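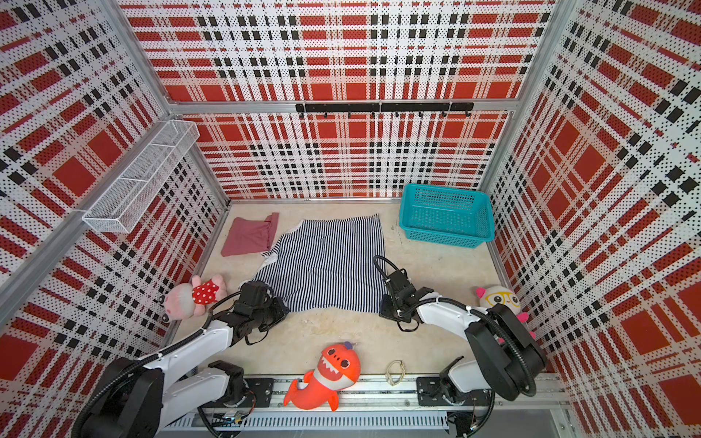

Changes to hall bookings and the workshop roster
Aug 29, 2020

The Skollham hall will take bookings again for the spring term, with a few changes that regular hirers should read before filling in the form. The form itself is the same as last year's apart from the second page, which now asks for a mobile number as well as an email address. Old forms will still be accepted if the mobile number is written in the margin.

Group size

The main hall is limited to 50 people and the supper room to 8. These limits include anyone teaching, setting up or working in the kitchen. If your group has grown over the winter, please talk to the office before you advertise a start date. Two groups have already moved from the supper room to the main hall, which has made the early evenings fairly tight. There is still plenty of space in the mornings and after lunch.

Hirers need to keep a list of names and phone numbers for each session and hold it for a month. A plain exercise book will do. Please don't leave it in the hall, as other groups use the same cupboards.

Session times

All sessions now finish 15 minutes before the hour so that tables, door handles and taps can be wiped down. Cleaning spray and paper towel are under the kitchen sink. When either is running low, write it on the sheet taped inside the cupboard door. The sheet is checked on the morning of each working day.

We know this shortens some of the dance and exercise classes. Hirers who pay by the hour will be charged for three-quarters of the final hour until further notice. The invoice won't show this as a separate line, it will simply be a smaller amount.

Kitchen

The urn, the fridge and the sink can be used. The shared cups, plates and cutlery have been packed away, so people should bring their own mug and take it home again. The pie warmer is out of use for a different reason, namely the thermostat, and a part has been ordered. Anything left in the fridge overnight without a label will be thrown out.

Storage

The long cupboard beside the stage has been cleared. Unclaimed items are on the trestle in the foyer and will stay there until the end of the month, when they go to the op shop. They include a box of tap shoes in children's sizes, a laminator, several extension leads with out-of-date tags, and a good quality cake tin with a ribbon pattern on the lid.

Groups that want a shelf in the cupboard can have one for $3 a week, paid with the hire fee. Shelves are labelled with the name of the group. Please keep to your own, and don't store paint, methylated spirits or gas canisters in there under any circumstances. The outside shed is the place for those, and the office has the key.

Chairs

The old stacking chairs have been sorted and the cracked ones taken to the tip. That leaves 111 sound chairs, which is more than anyone will need under the current limits. They are stored along the northern wall in short stacks. The trolley takes one stack at a time. It pulls to the left when it is fully loaded, so go slowly past the piano.

The piano was tuned in July. It should stay where it is, with the cover on when it's not being played.

Heating and power

The gas heaters have been serviced and the pilot light on the one nearest the foyer should now stay lit. If it goes out, leave it and let the office know. The switch for the ceiling fans has been moved next to the light switches. It's the one with the green sticker.

A couple of hirers have asked about the power bill. There is no extra charge for ordinary use, including sewing machines, sound systems and laptops. Groups running kilns, welders or large heaters need to arrange this beforehand, as the hall's wiring won't carry more than one of these at once.

Parking

Nakitz Road will be resurfaced in November and the council has told us that the side entrance will be closed while the work is done. We don't have the exact dates. During that time, please use the gravel area off Fullach Street and come in by the ramp. The ramp gate sticks in wet weather and needs to be lifted slightly as you push it.

The disabled parking bay at the front isn't affected. Delivery vehicles may stop in it only if they have checked with the office first.

Keys and payment

Keys can be picked up during office hours. Each group is issued one key, and copies are not to be cut. The deposit hasn't changed and is refunded when the key comes back. If your group finished up during the winter and you still have a key at home, please drop it in the slot beside the office door in an envelope with the group's name on it.

Bank transfer is preferred for hire fees. Use the name of your group as the reference. Cheques are still fine, but we are no longer taking cash at the counter.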